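Subject: Re: [smallkitchens] plain white rice cookers, lids and so on
From: Vasanthi Mudaliar

Hello all,

Thank you for the kind notes since Thursday, and sorry to be slow. Graça asked two things, so I'll quote her first and then ramble on under headings, as I do.

Graça Carrilho wrote:
> My old Valdovinos has given up after 16 years. Is a basic cooker
> with a glass lid enough for 2 people? And how do you stop
> the starchy mess around the rim?

The basic kind is plenty, Graça! Mine is just a round white body with a glass lid, a metal rim and a handle on each side, and I wouldn't trade it for one of those talking Irix ones. 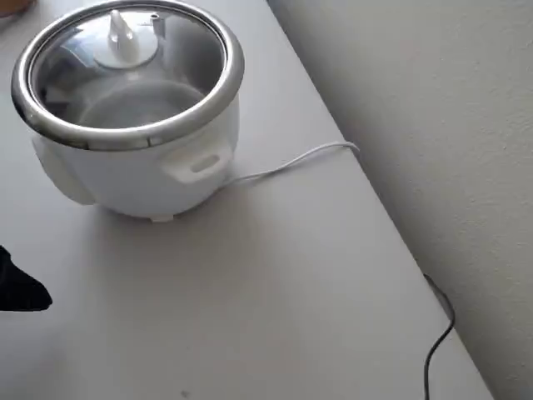

WHERE TO PUT IT

Give it a clear stretch of counter, away from the cupboards, so the steam has somewhere to go. I like the cord running off behind, where I won't catch it with my sleeve. I used to keep the rice paddle in a jar by the stove and could never find it (the jar held 40 other things, I'm sure), so now it lives inside the pot between meals.
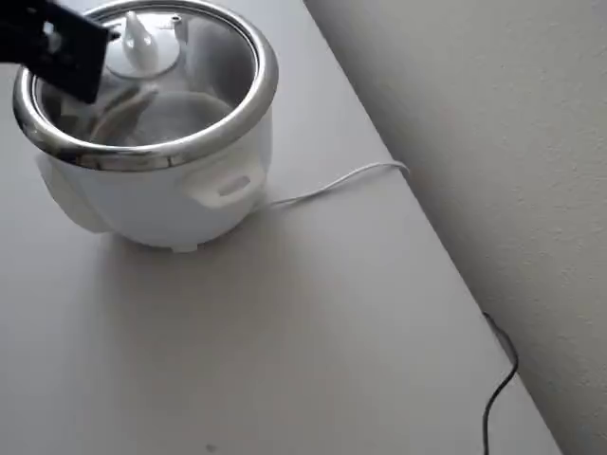
The cooker with its lid on and something pale, like a paddle, inside.

Do take the paddle out before you plug in, of course. As for the starchy mess, most of it comes from rice that hasn't been rinsed enough. I rinse until I can see my fingers through the water, and then once more for my mother's sake. Afterward I let everything cool, take off the lid and lay it flat on the table, and wipe the rim of the pot with a soft damp cloth — never the scratchy side of a sponge.

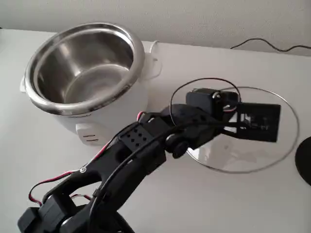
Graça wrote back that she had always left the lid on overnight and wondered about the smell the next morning. Well, yes, that would do it! Leave it off until the pot is good and dry, then put it all back together.

The steam vent wants a little attention too. A toothpick and warm water will do,

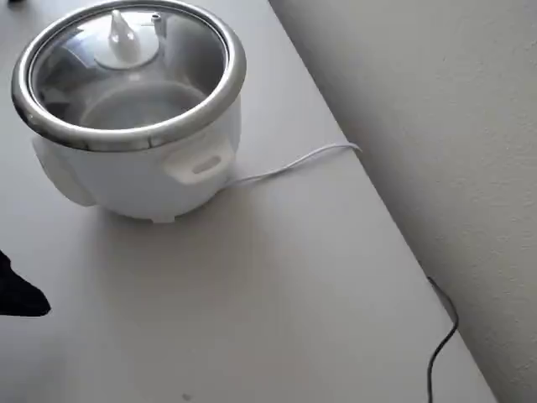 and then a quick rinse of the glass on both sides. I let mine drain on the rack while I have my tea.

If you're shopping, the Rotia store had a plain one in July, though I can't speak for the price now. Write and tell us what you choose!

Warmly,
Vasanthi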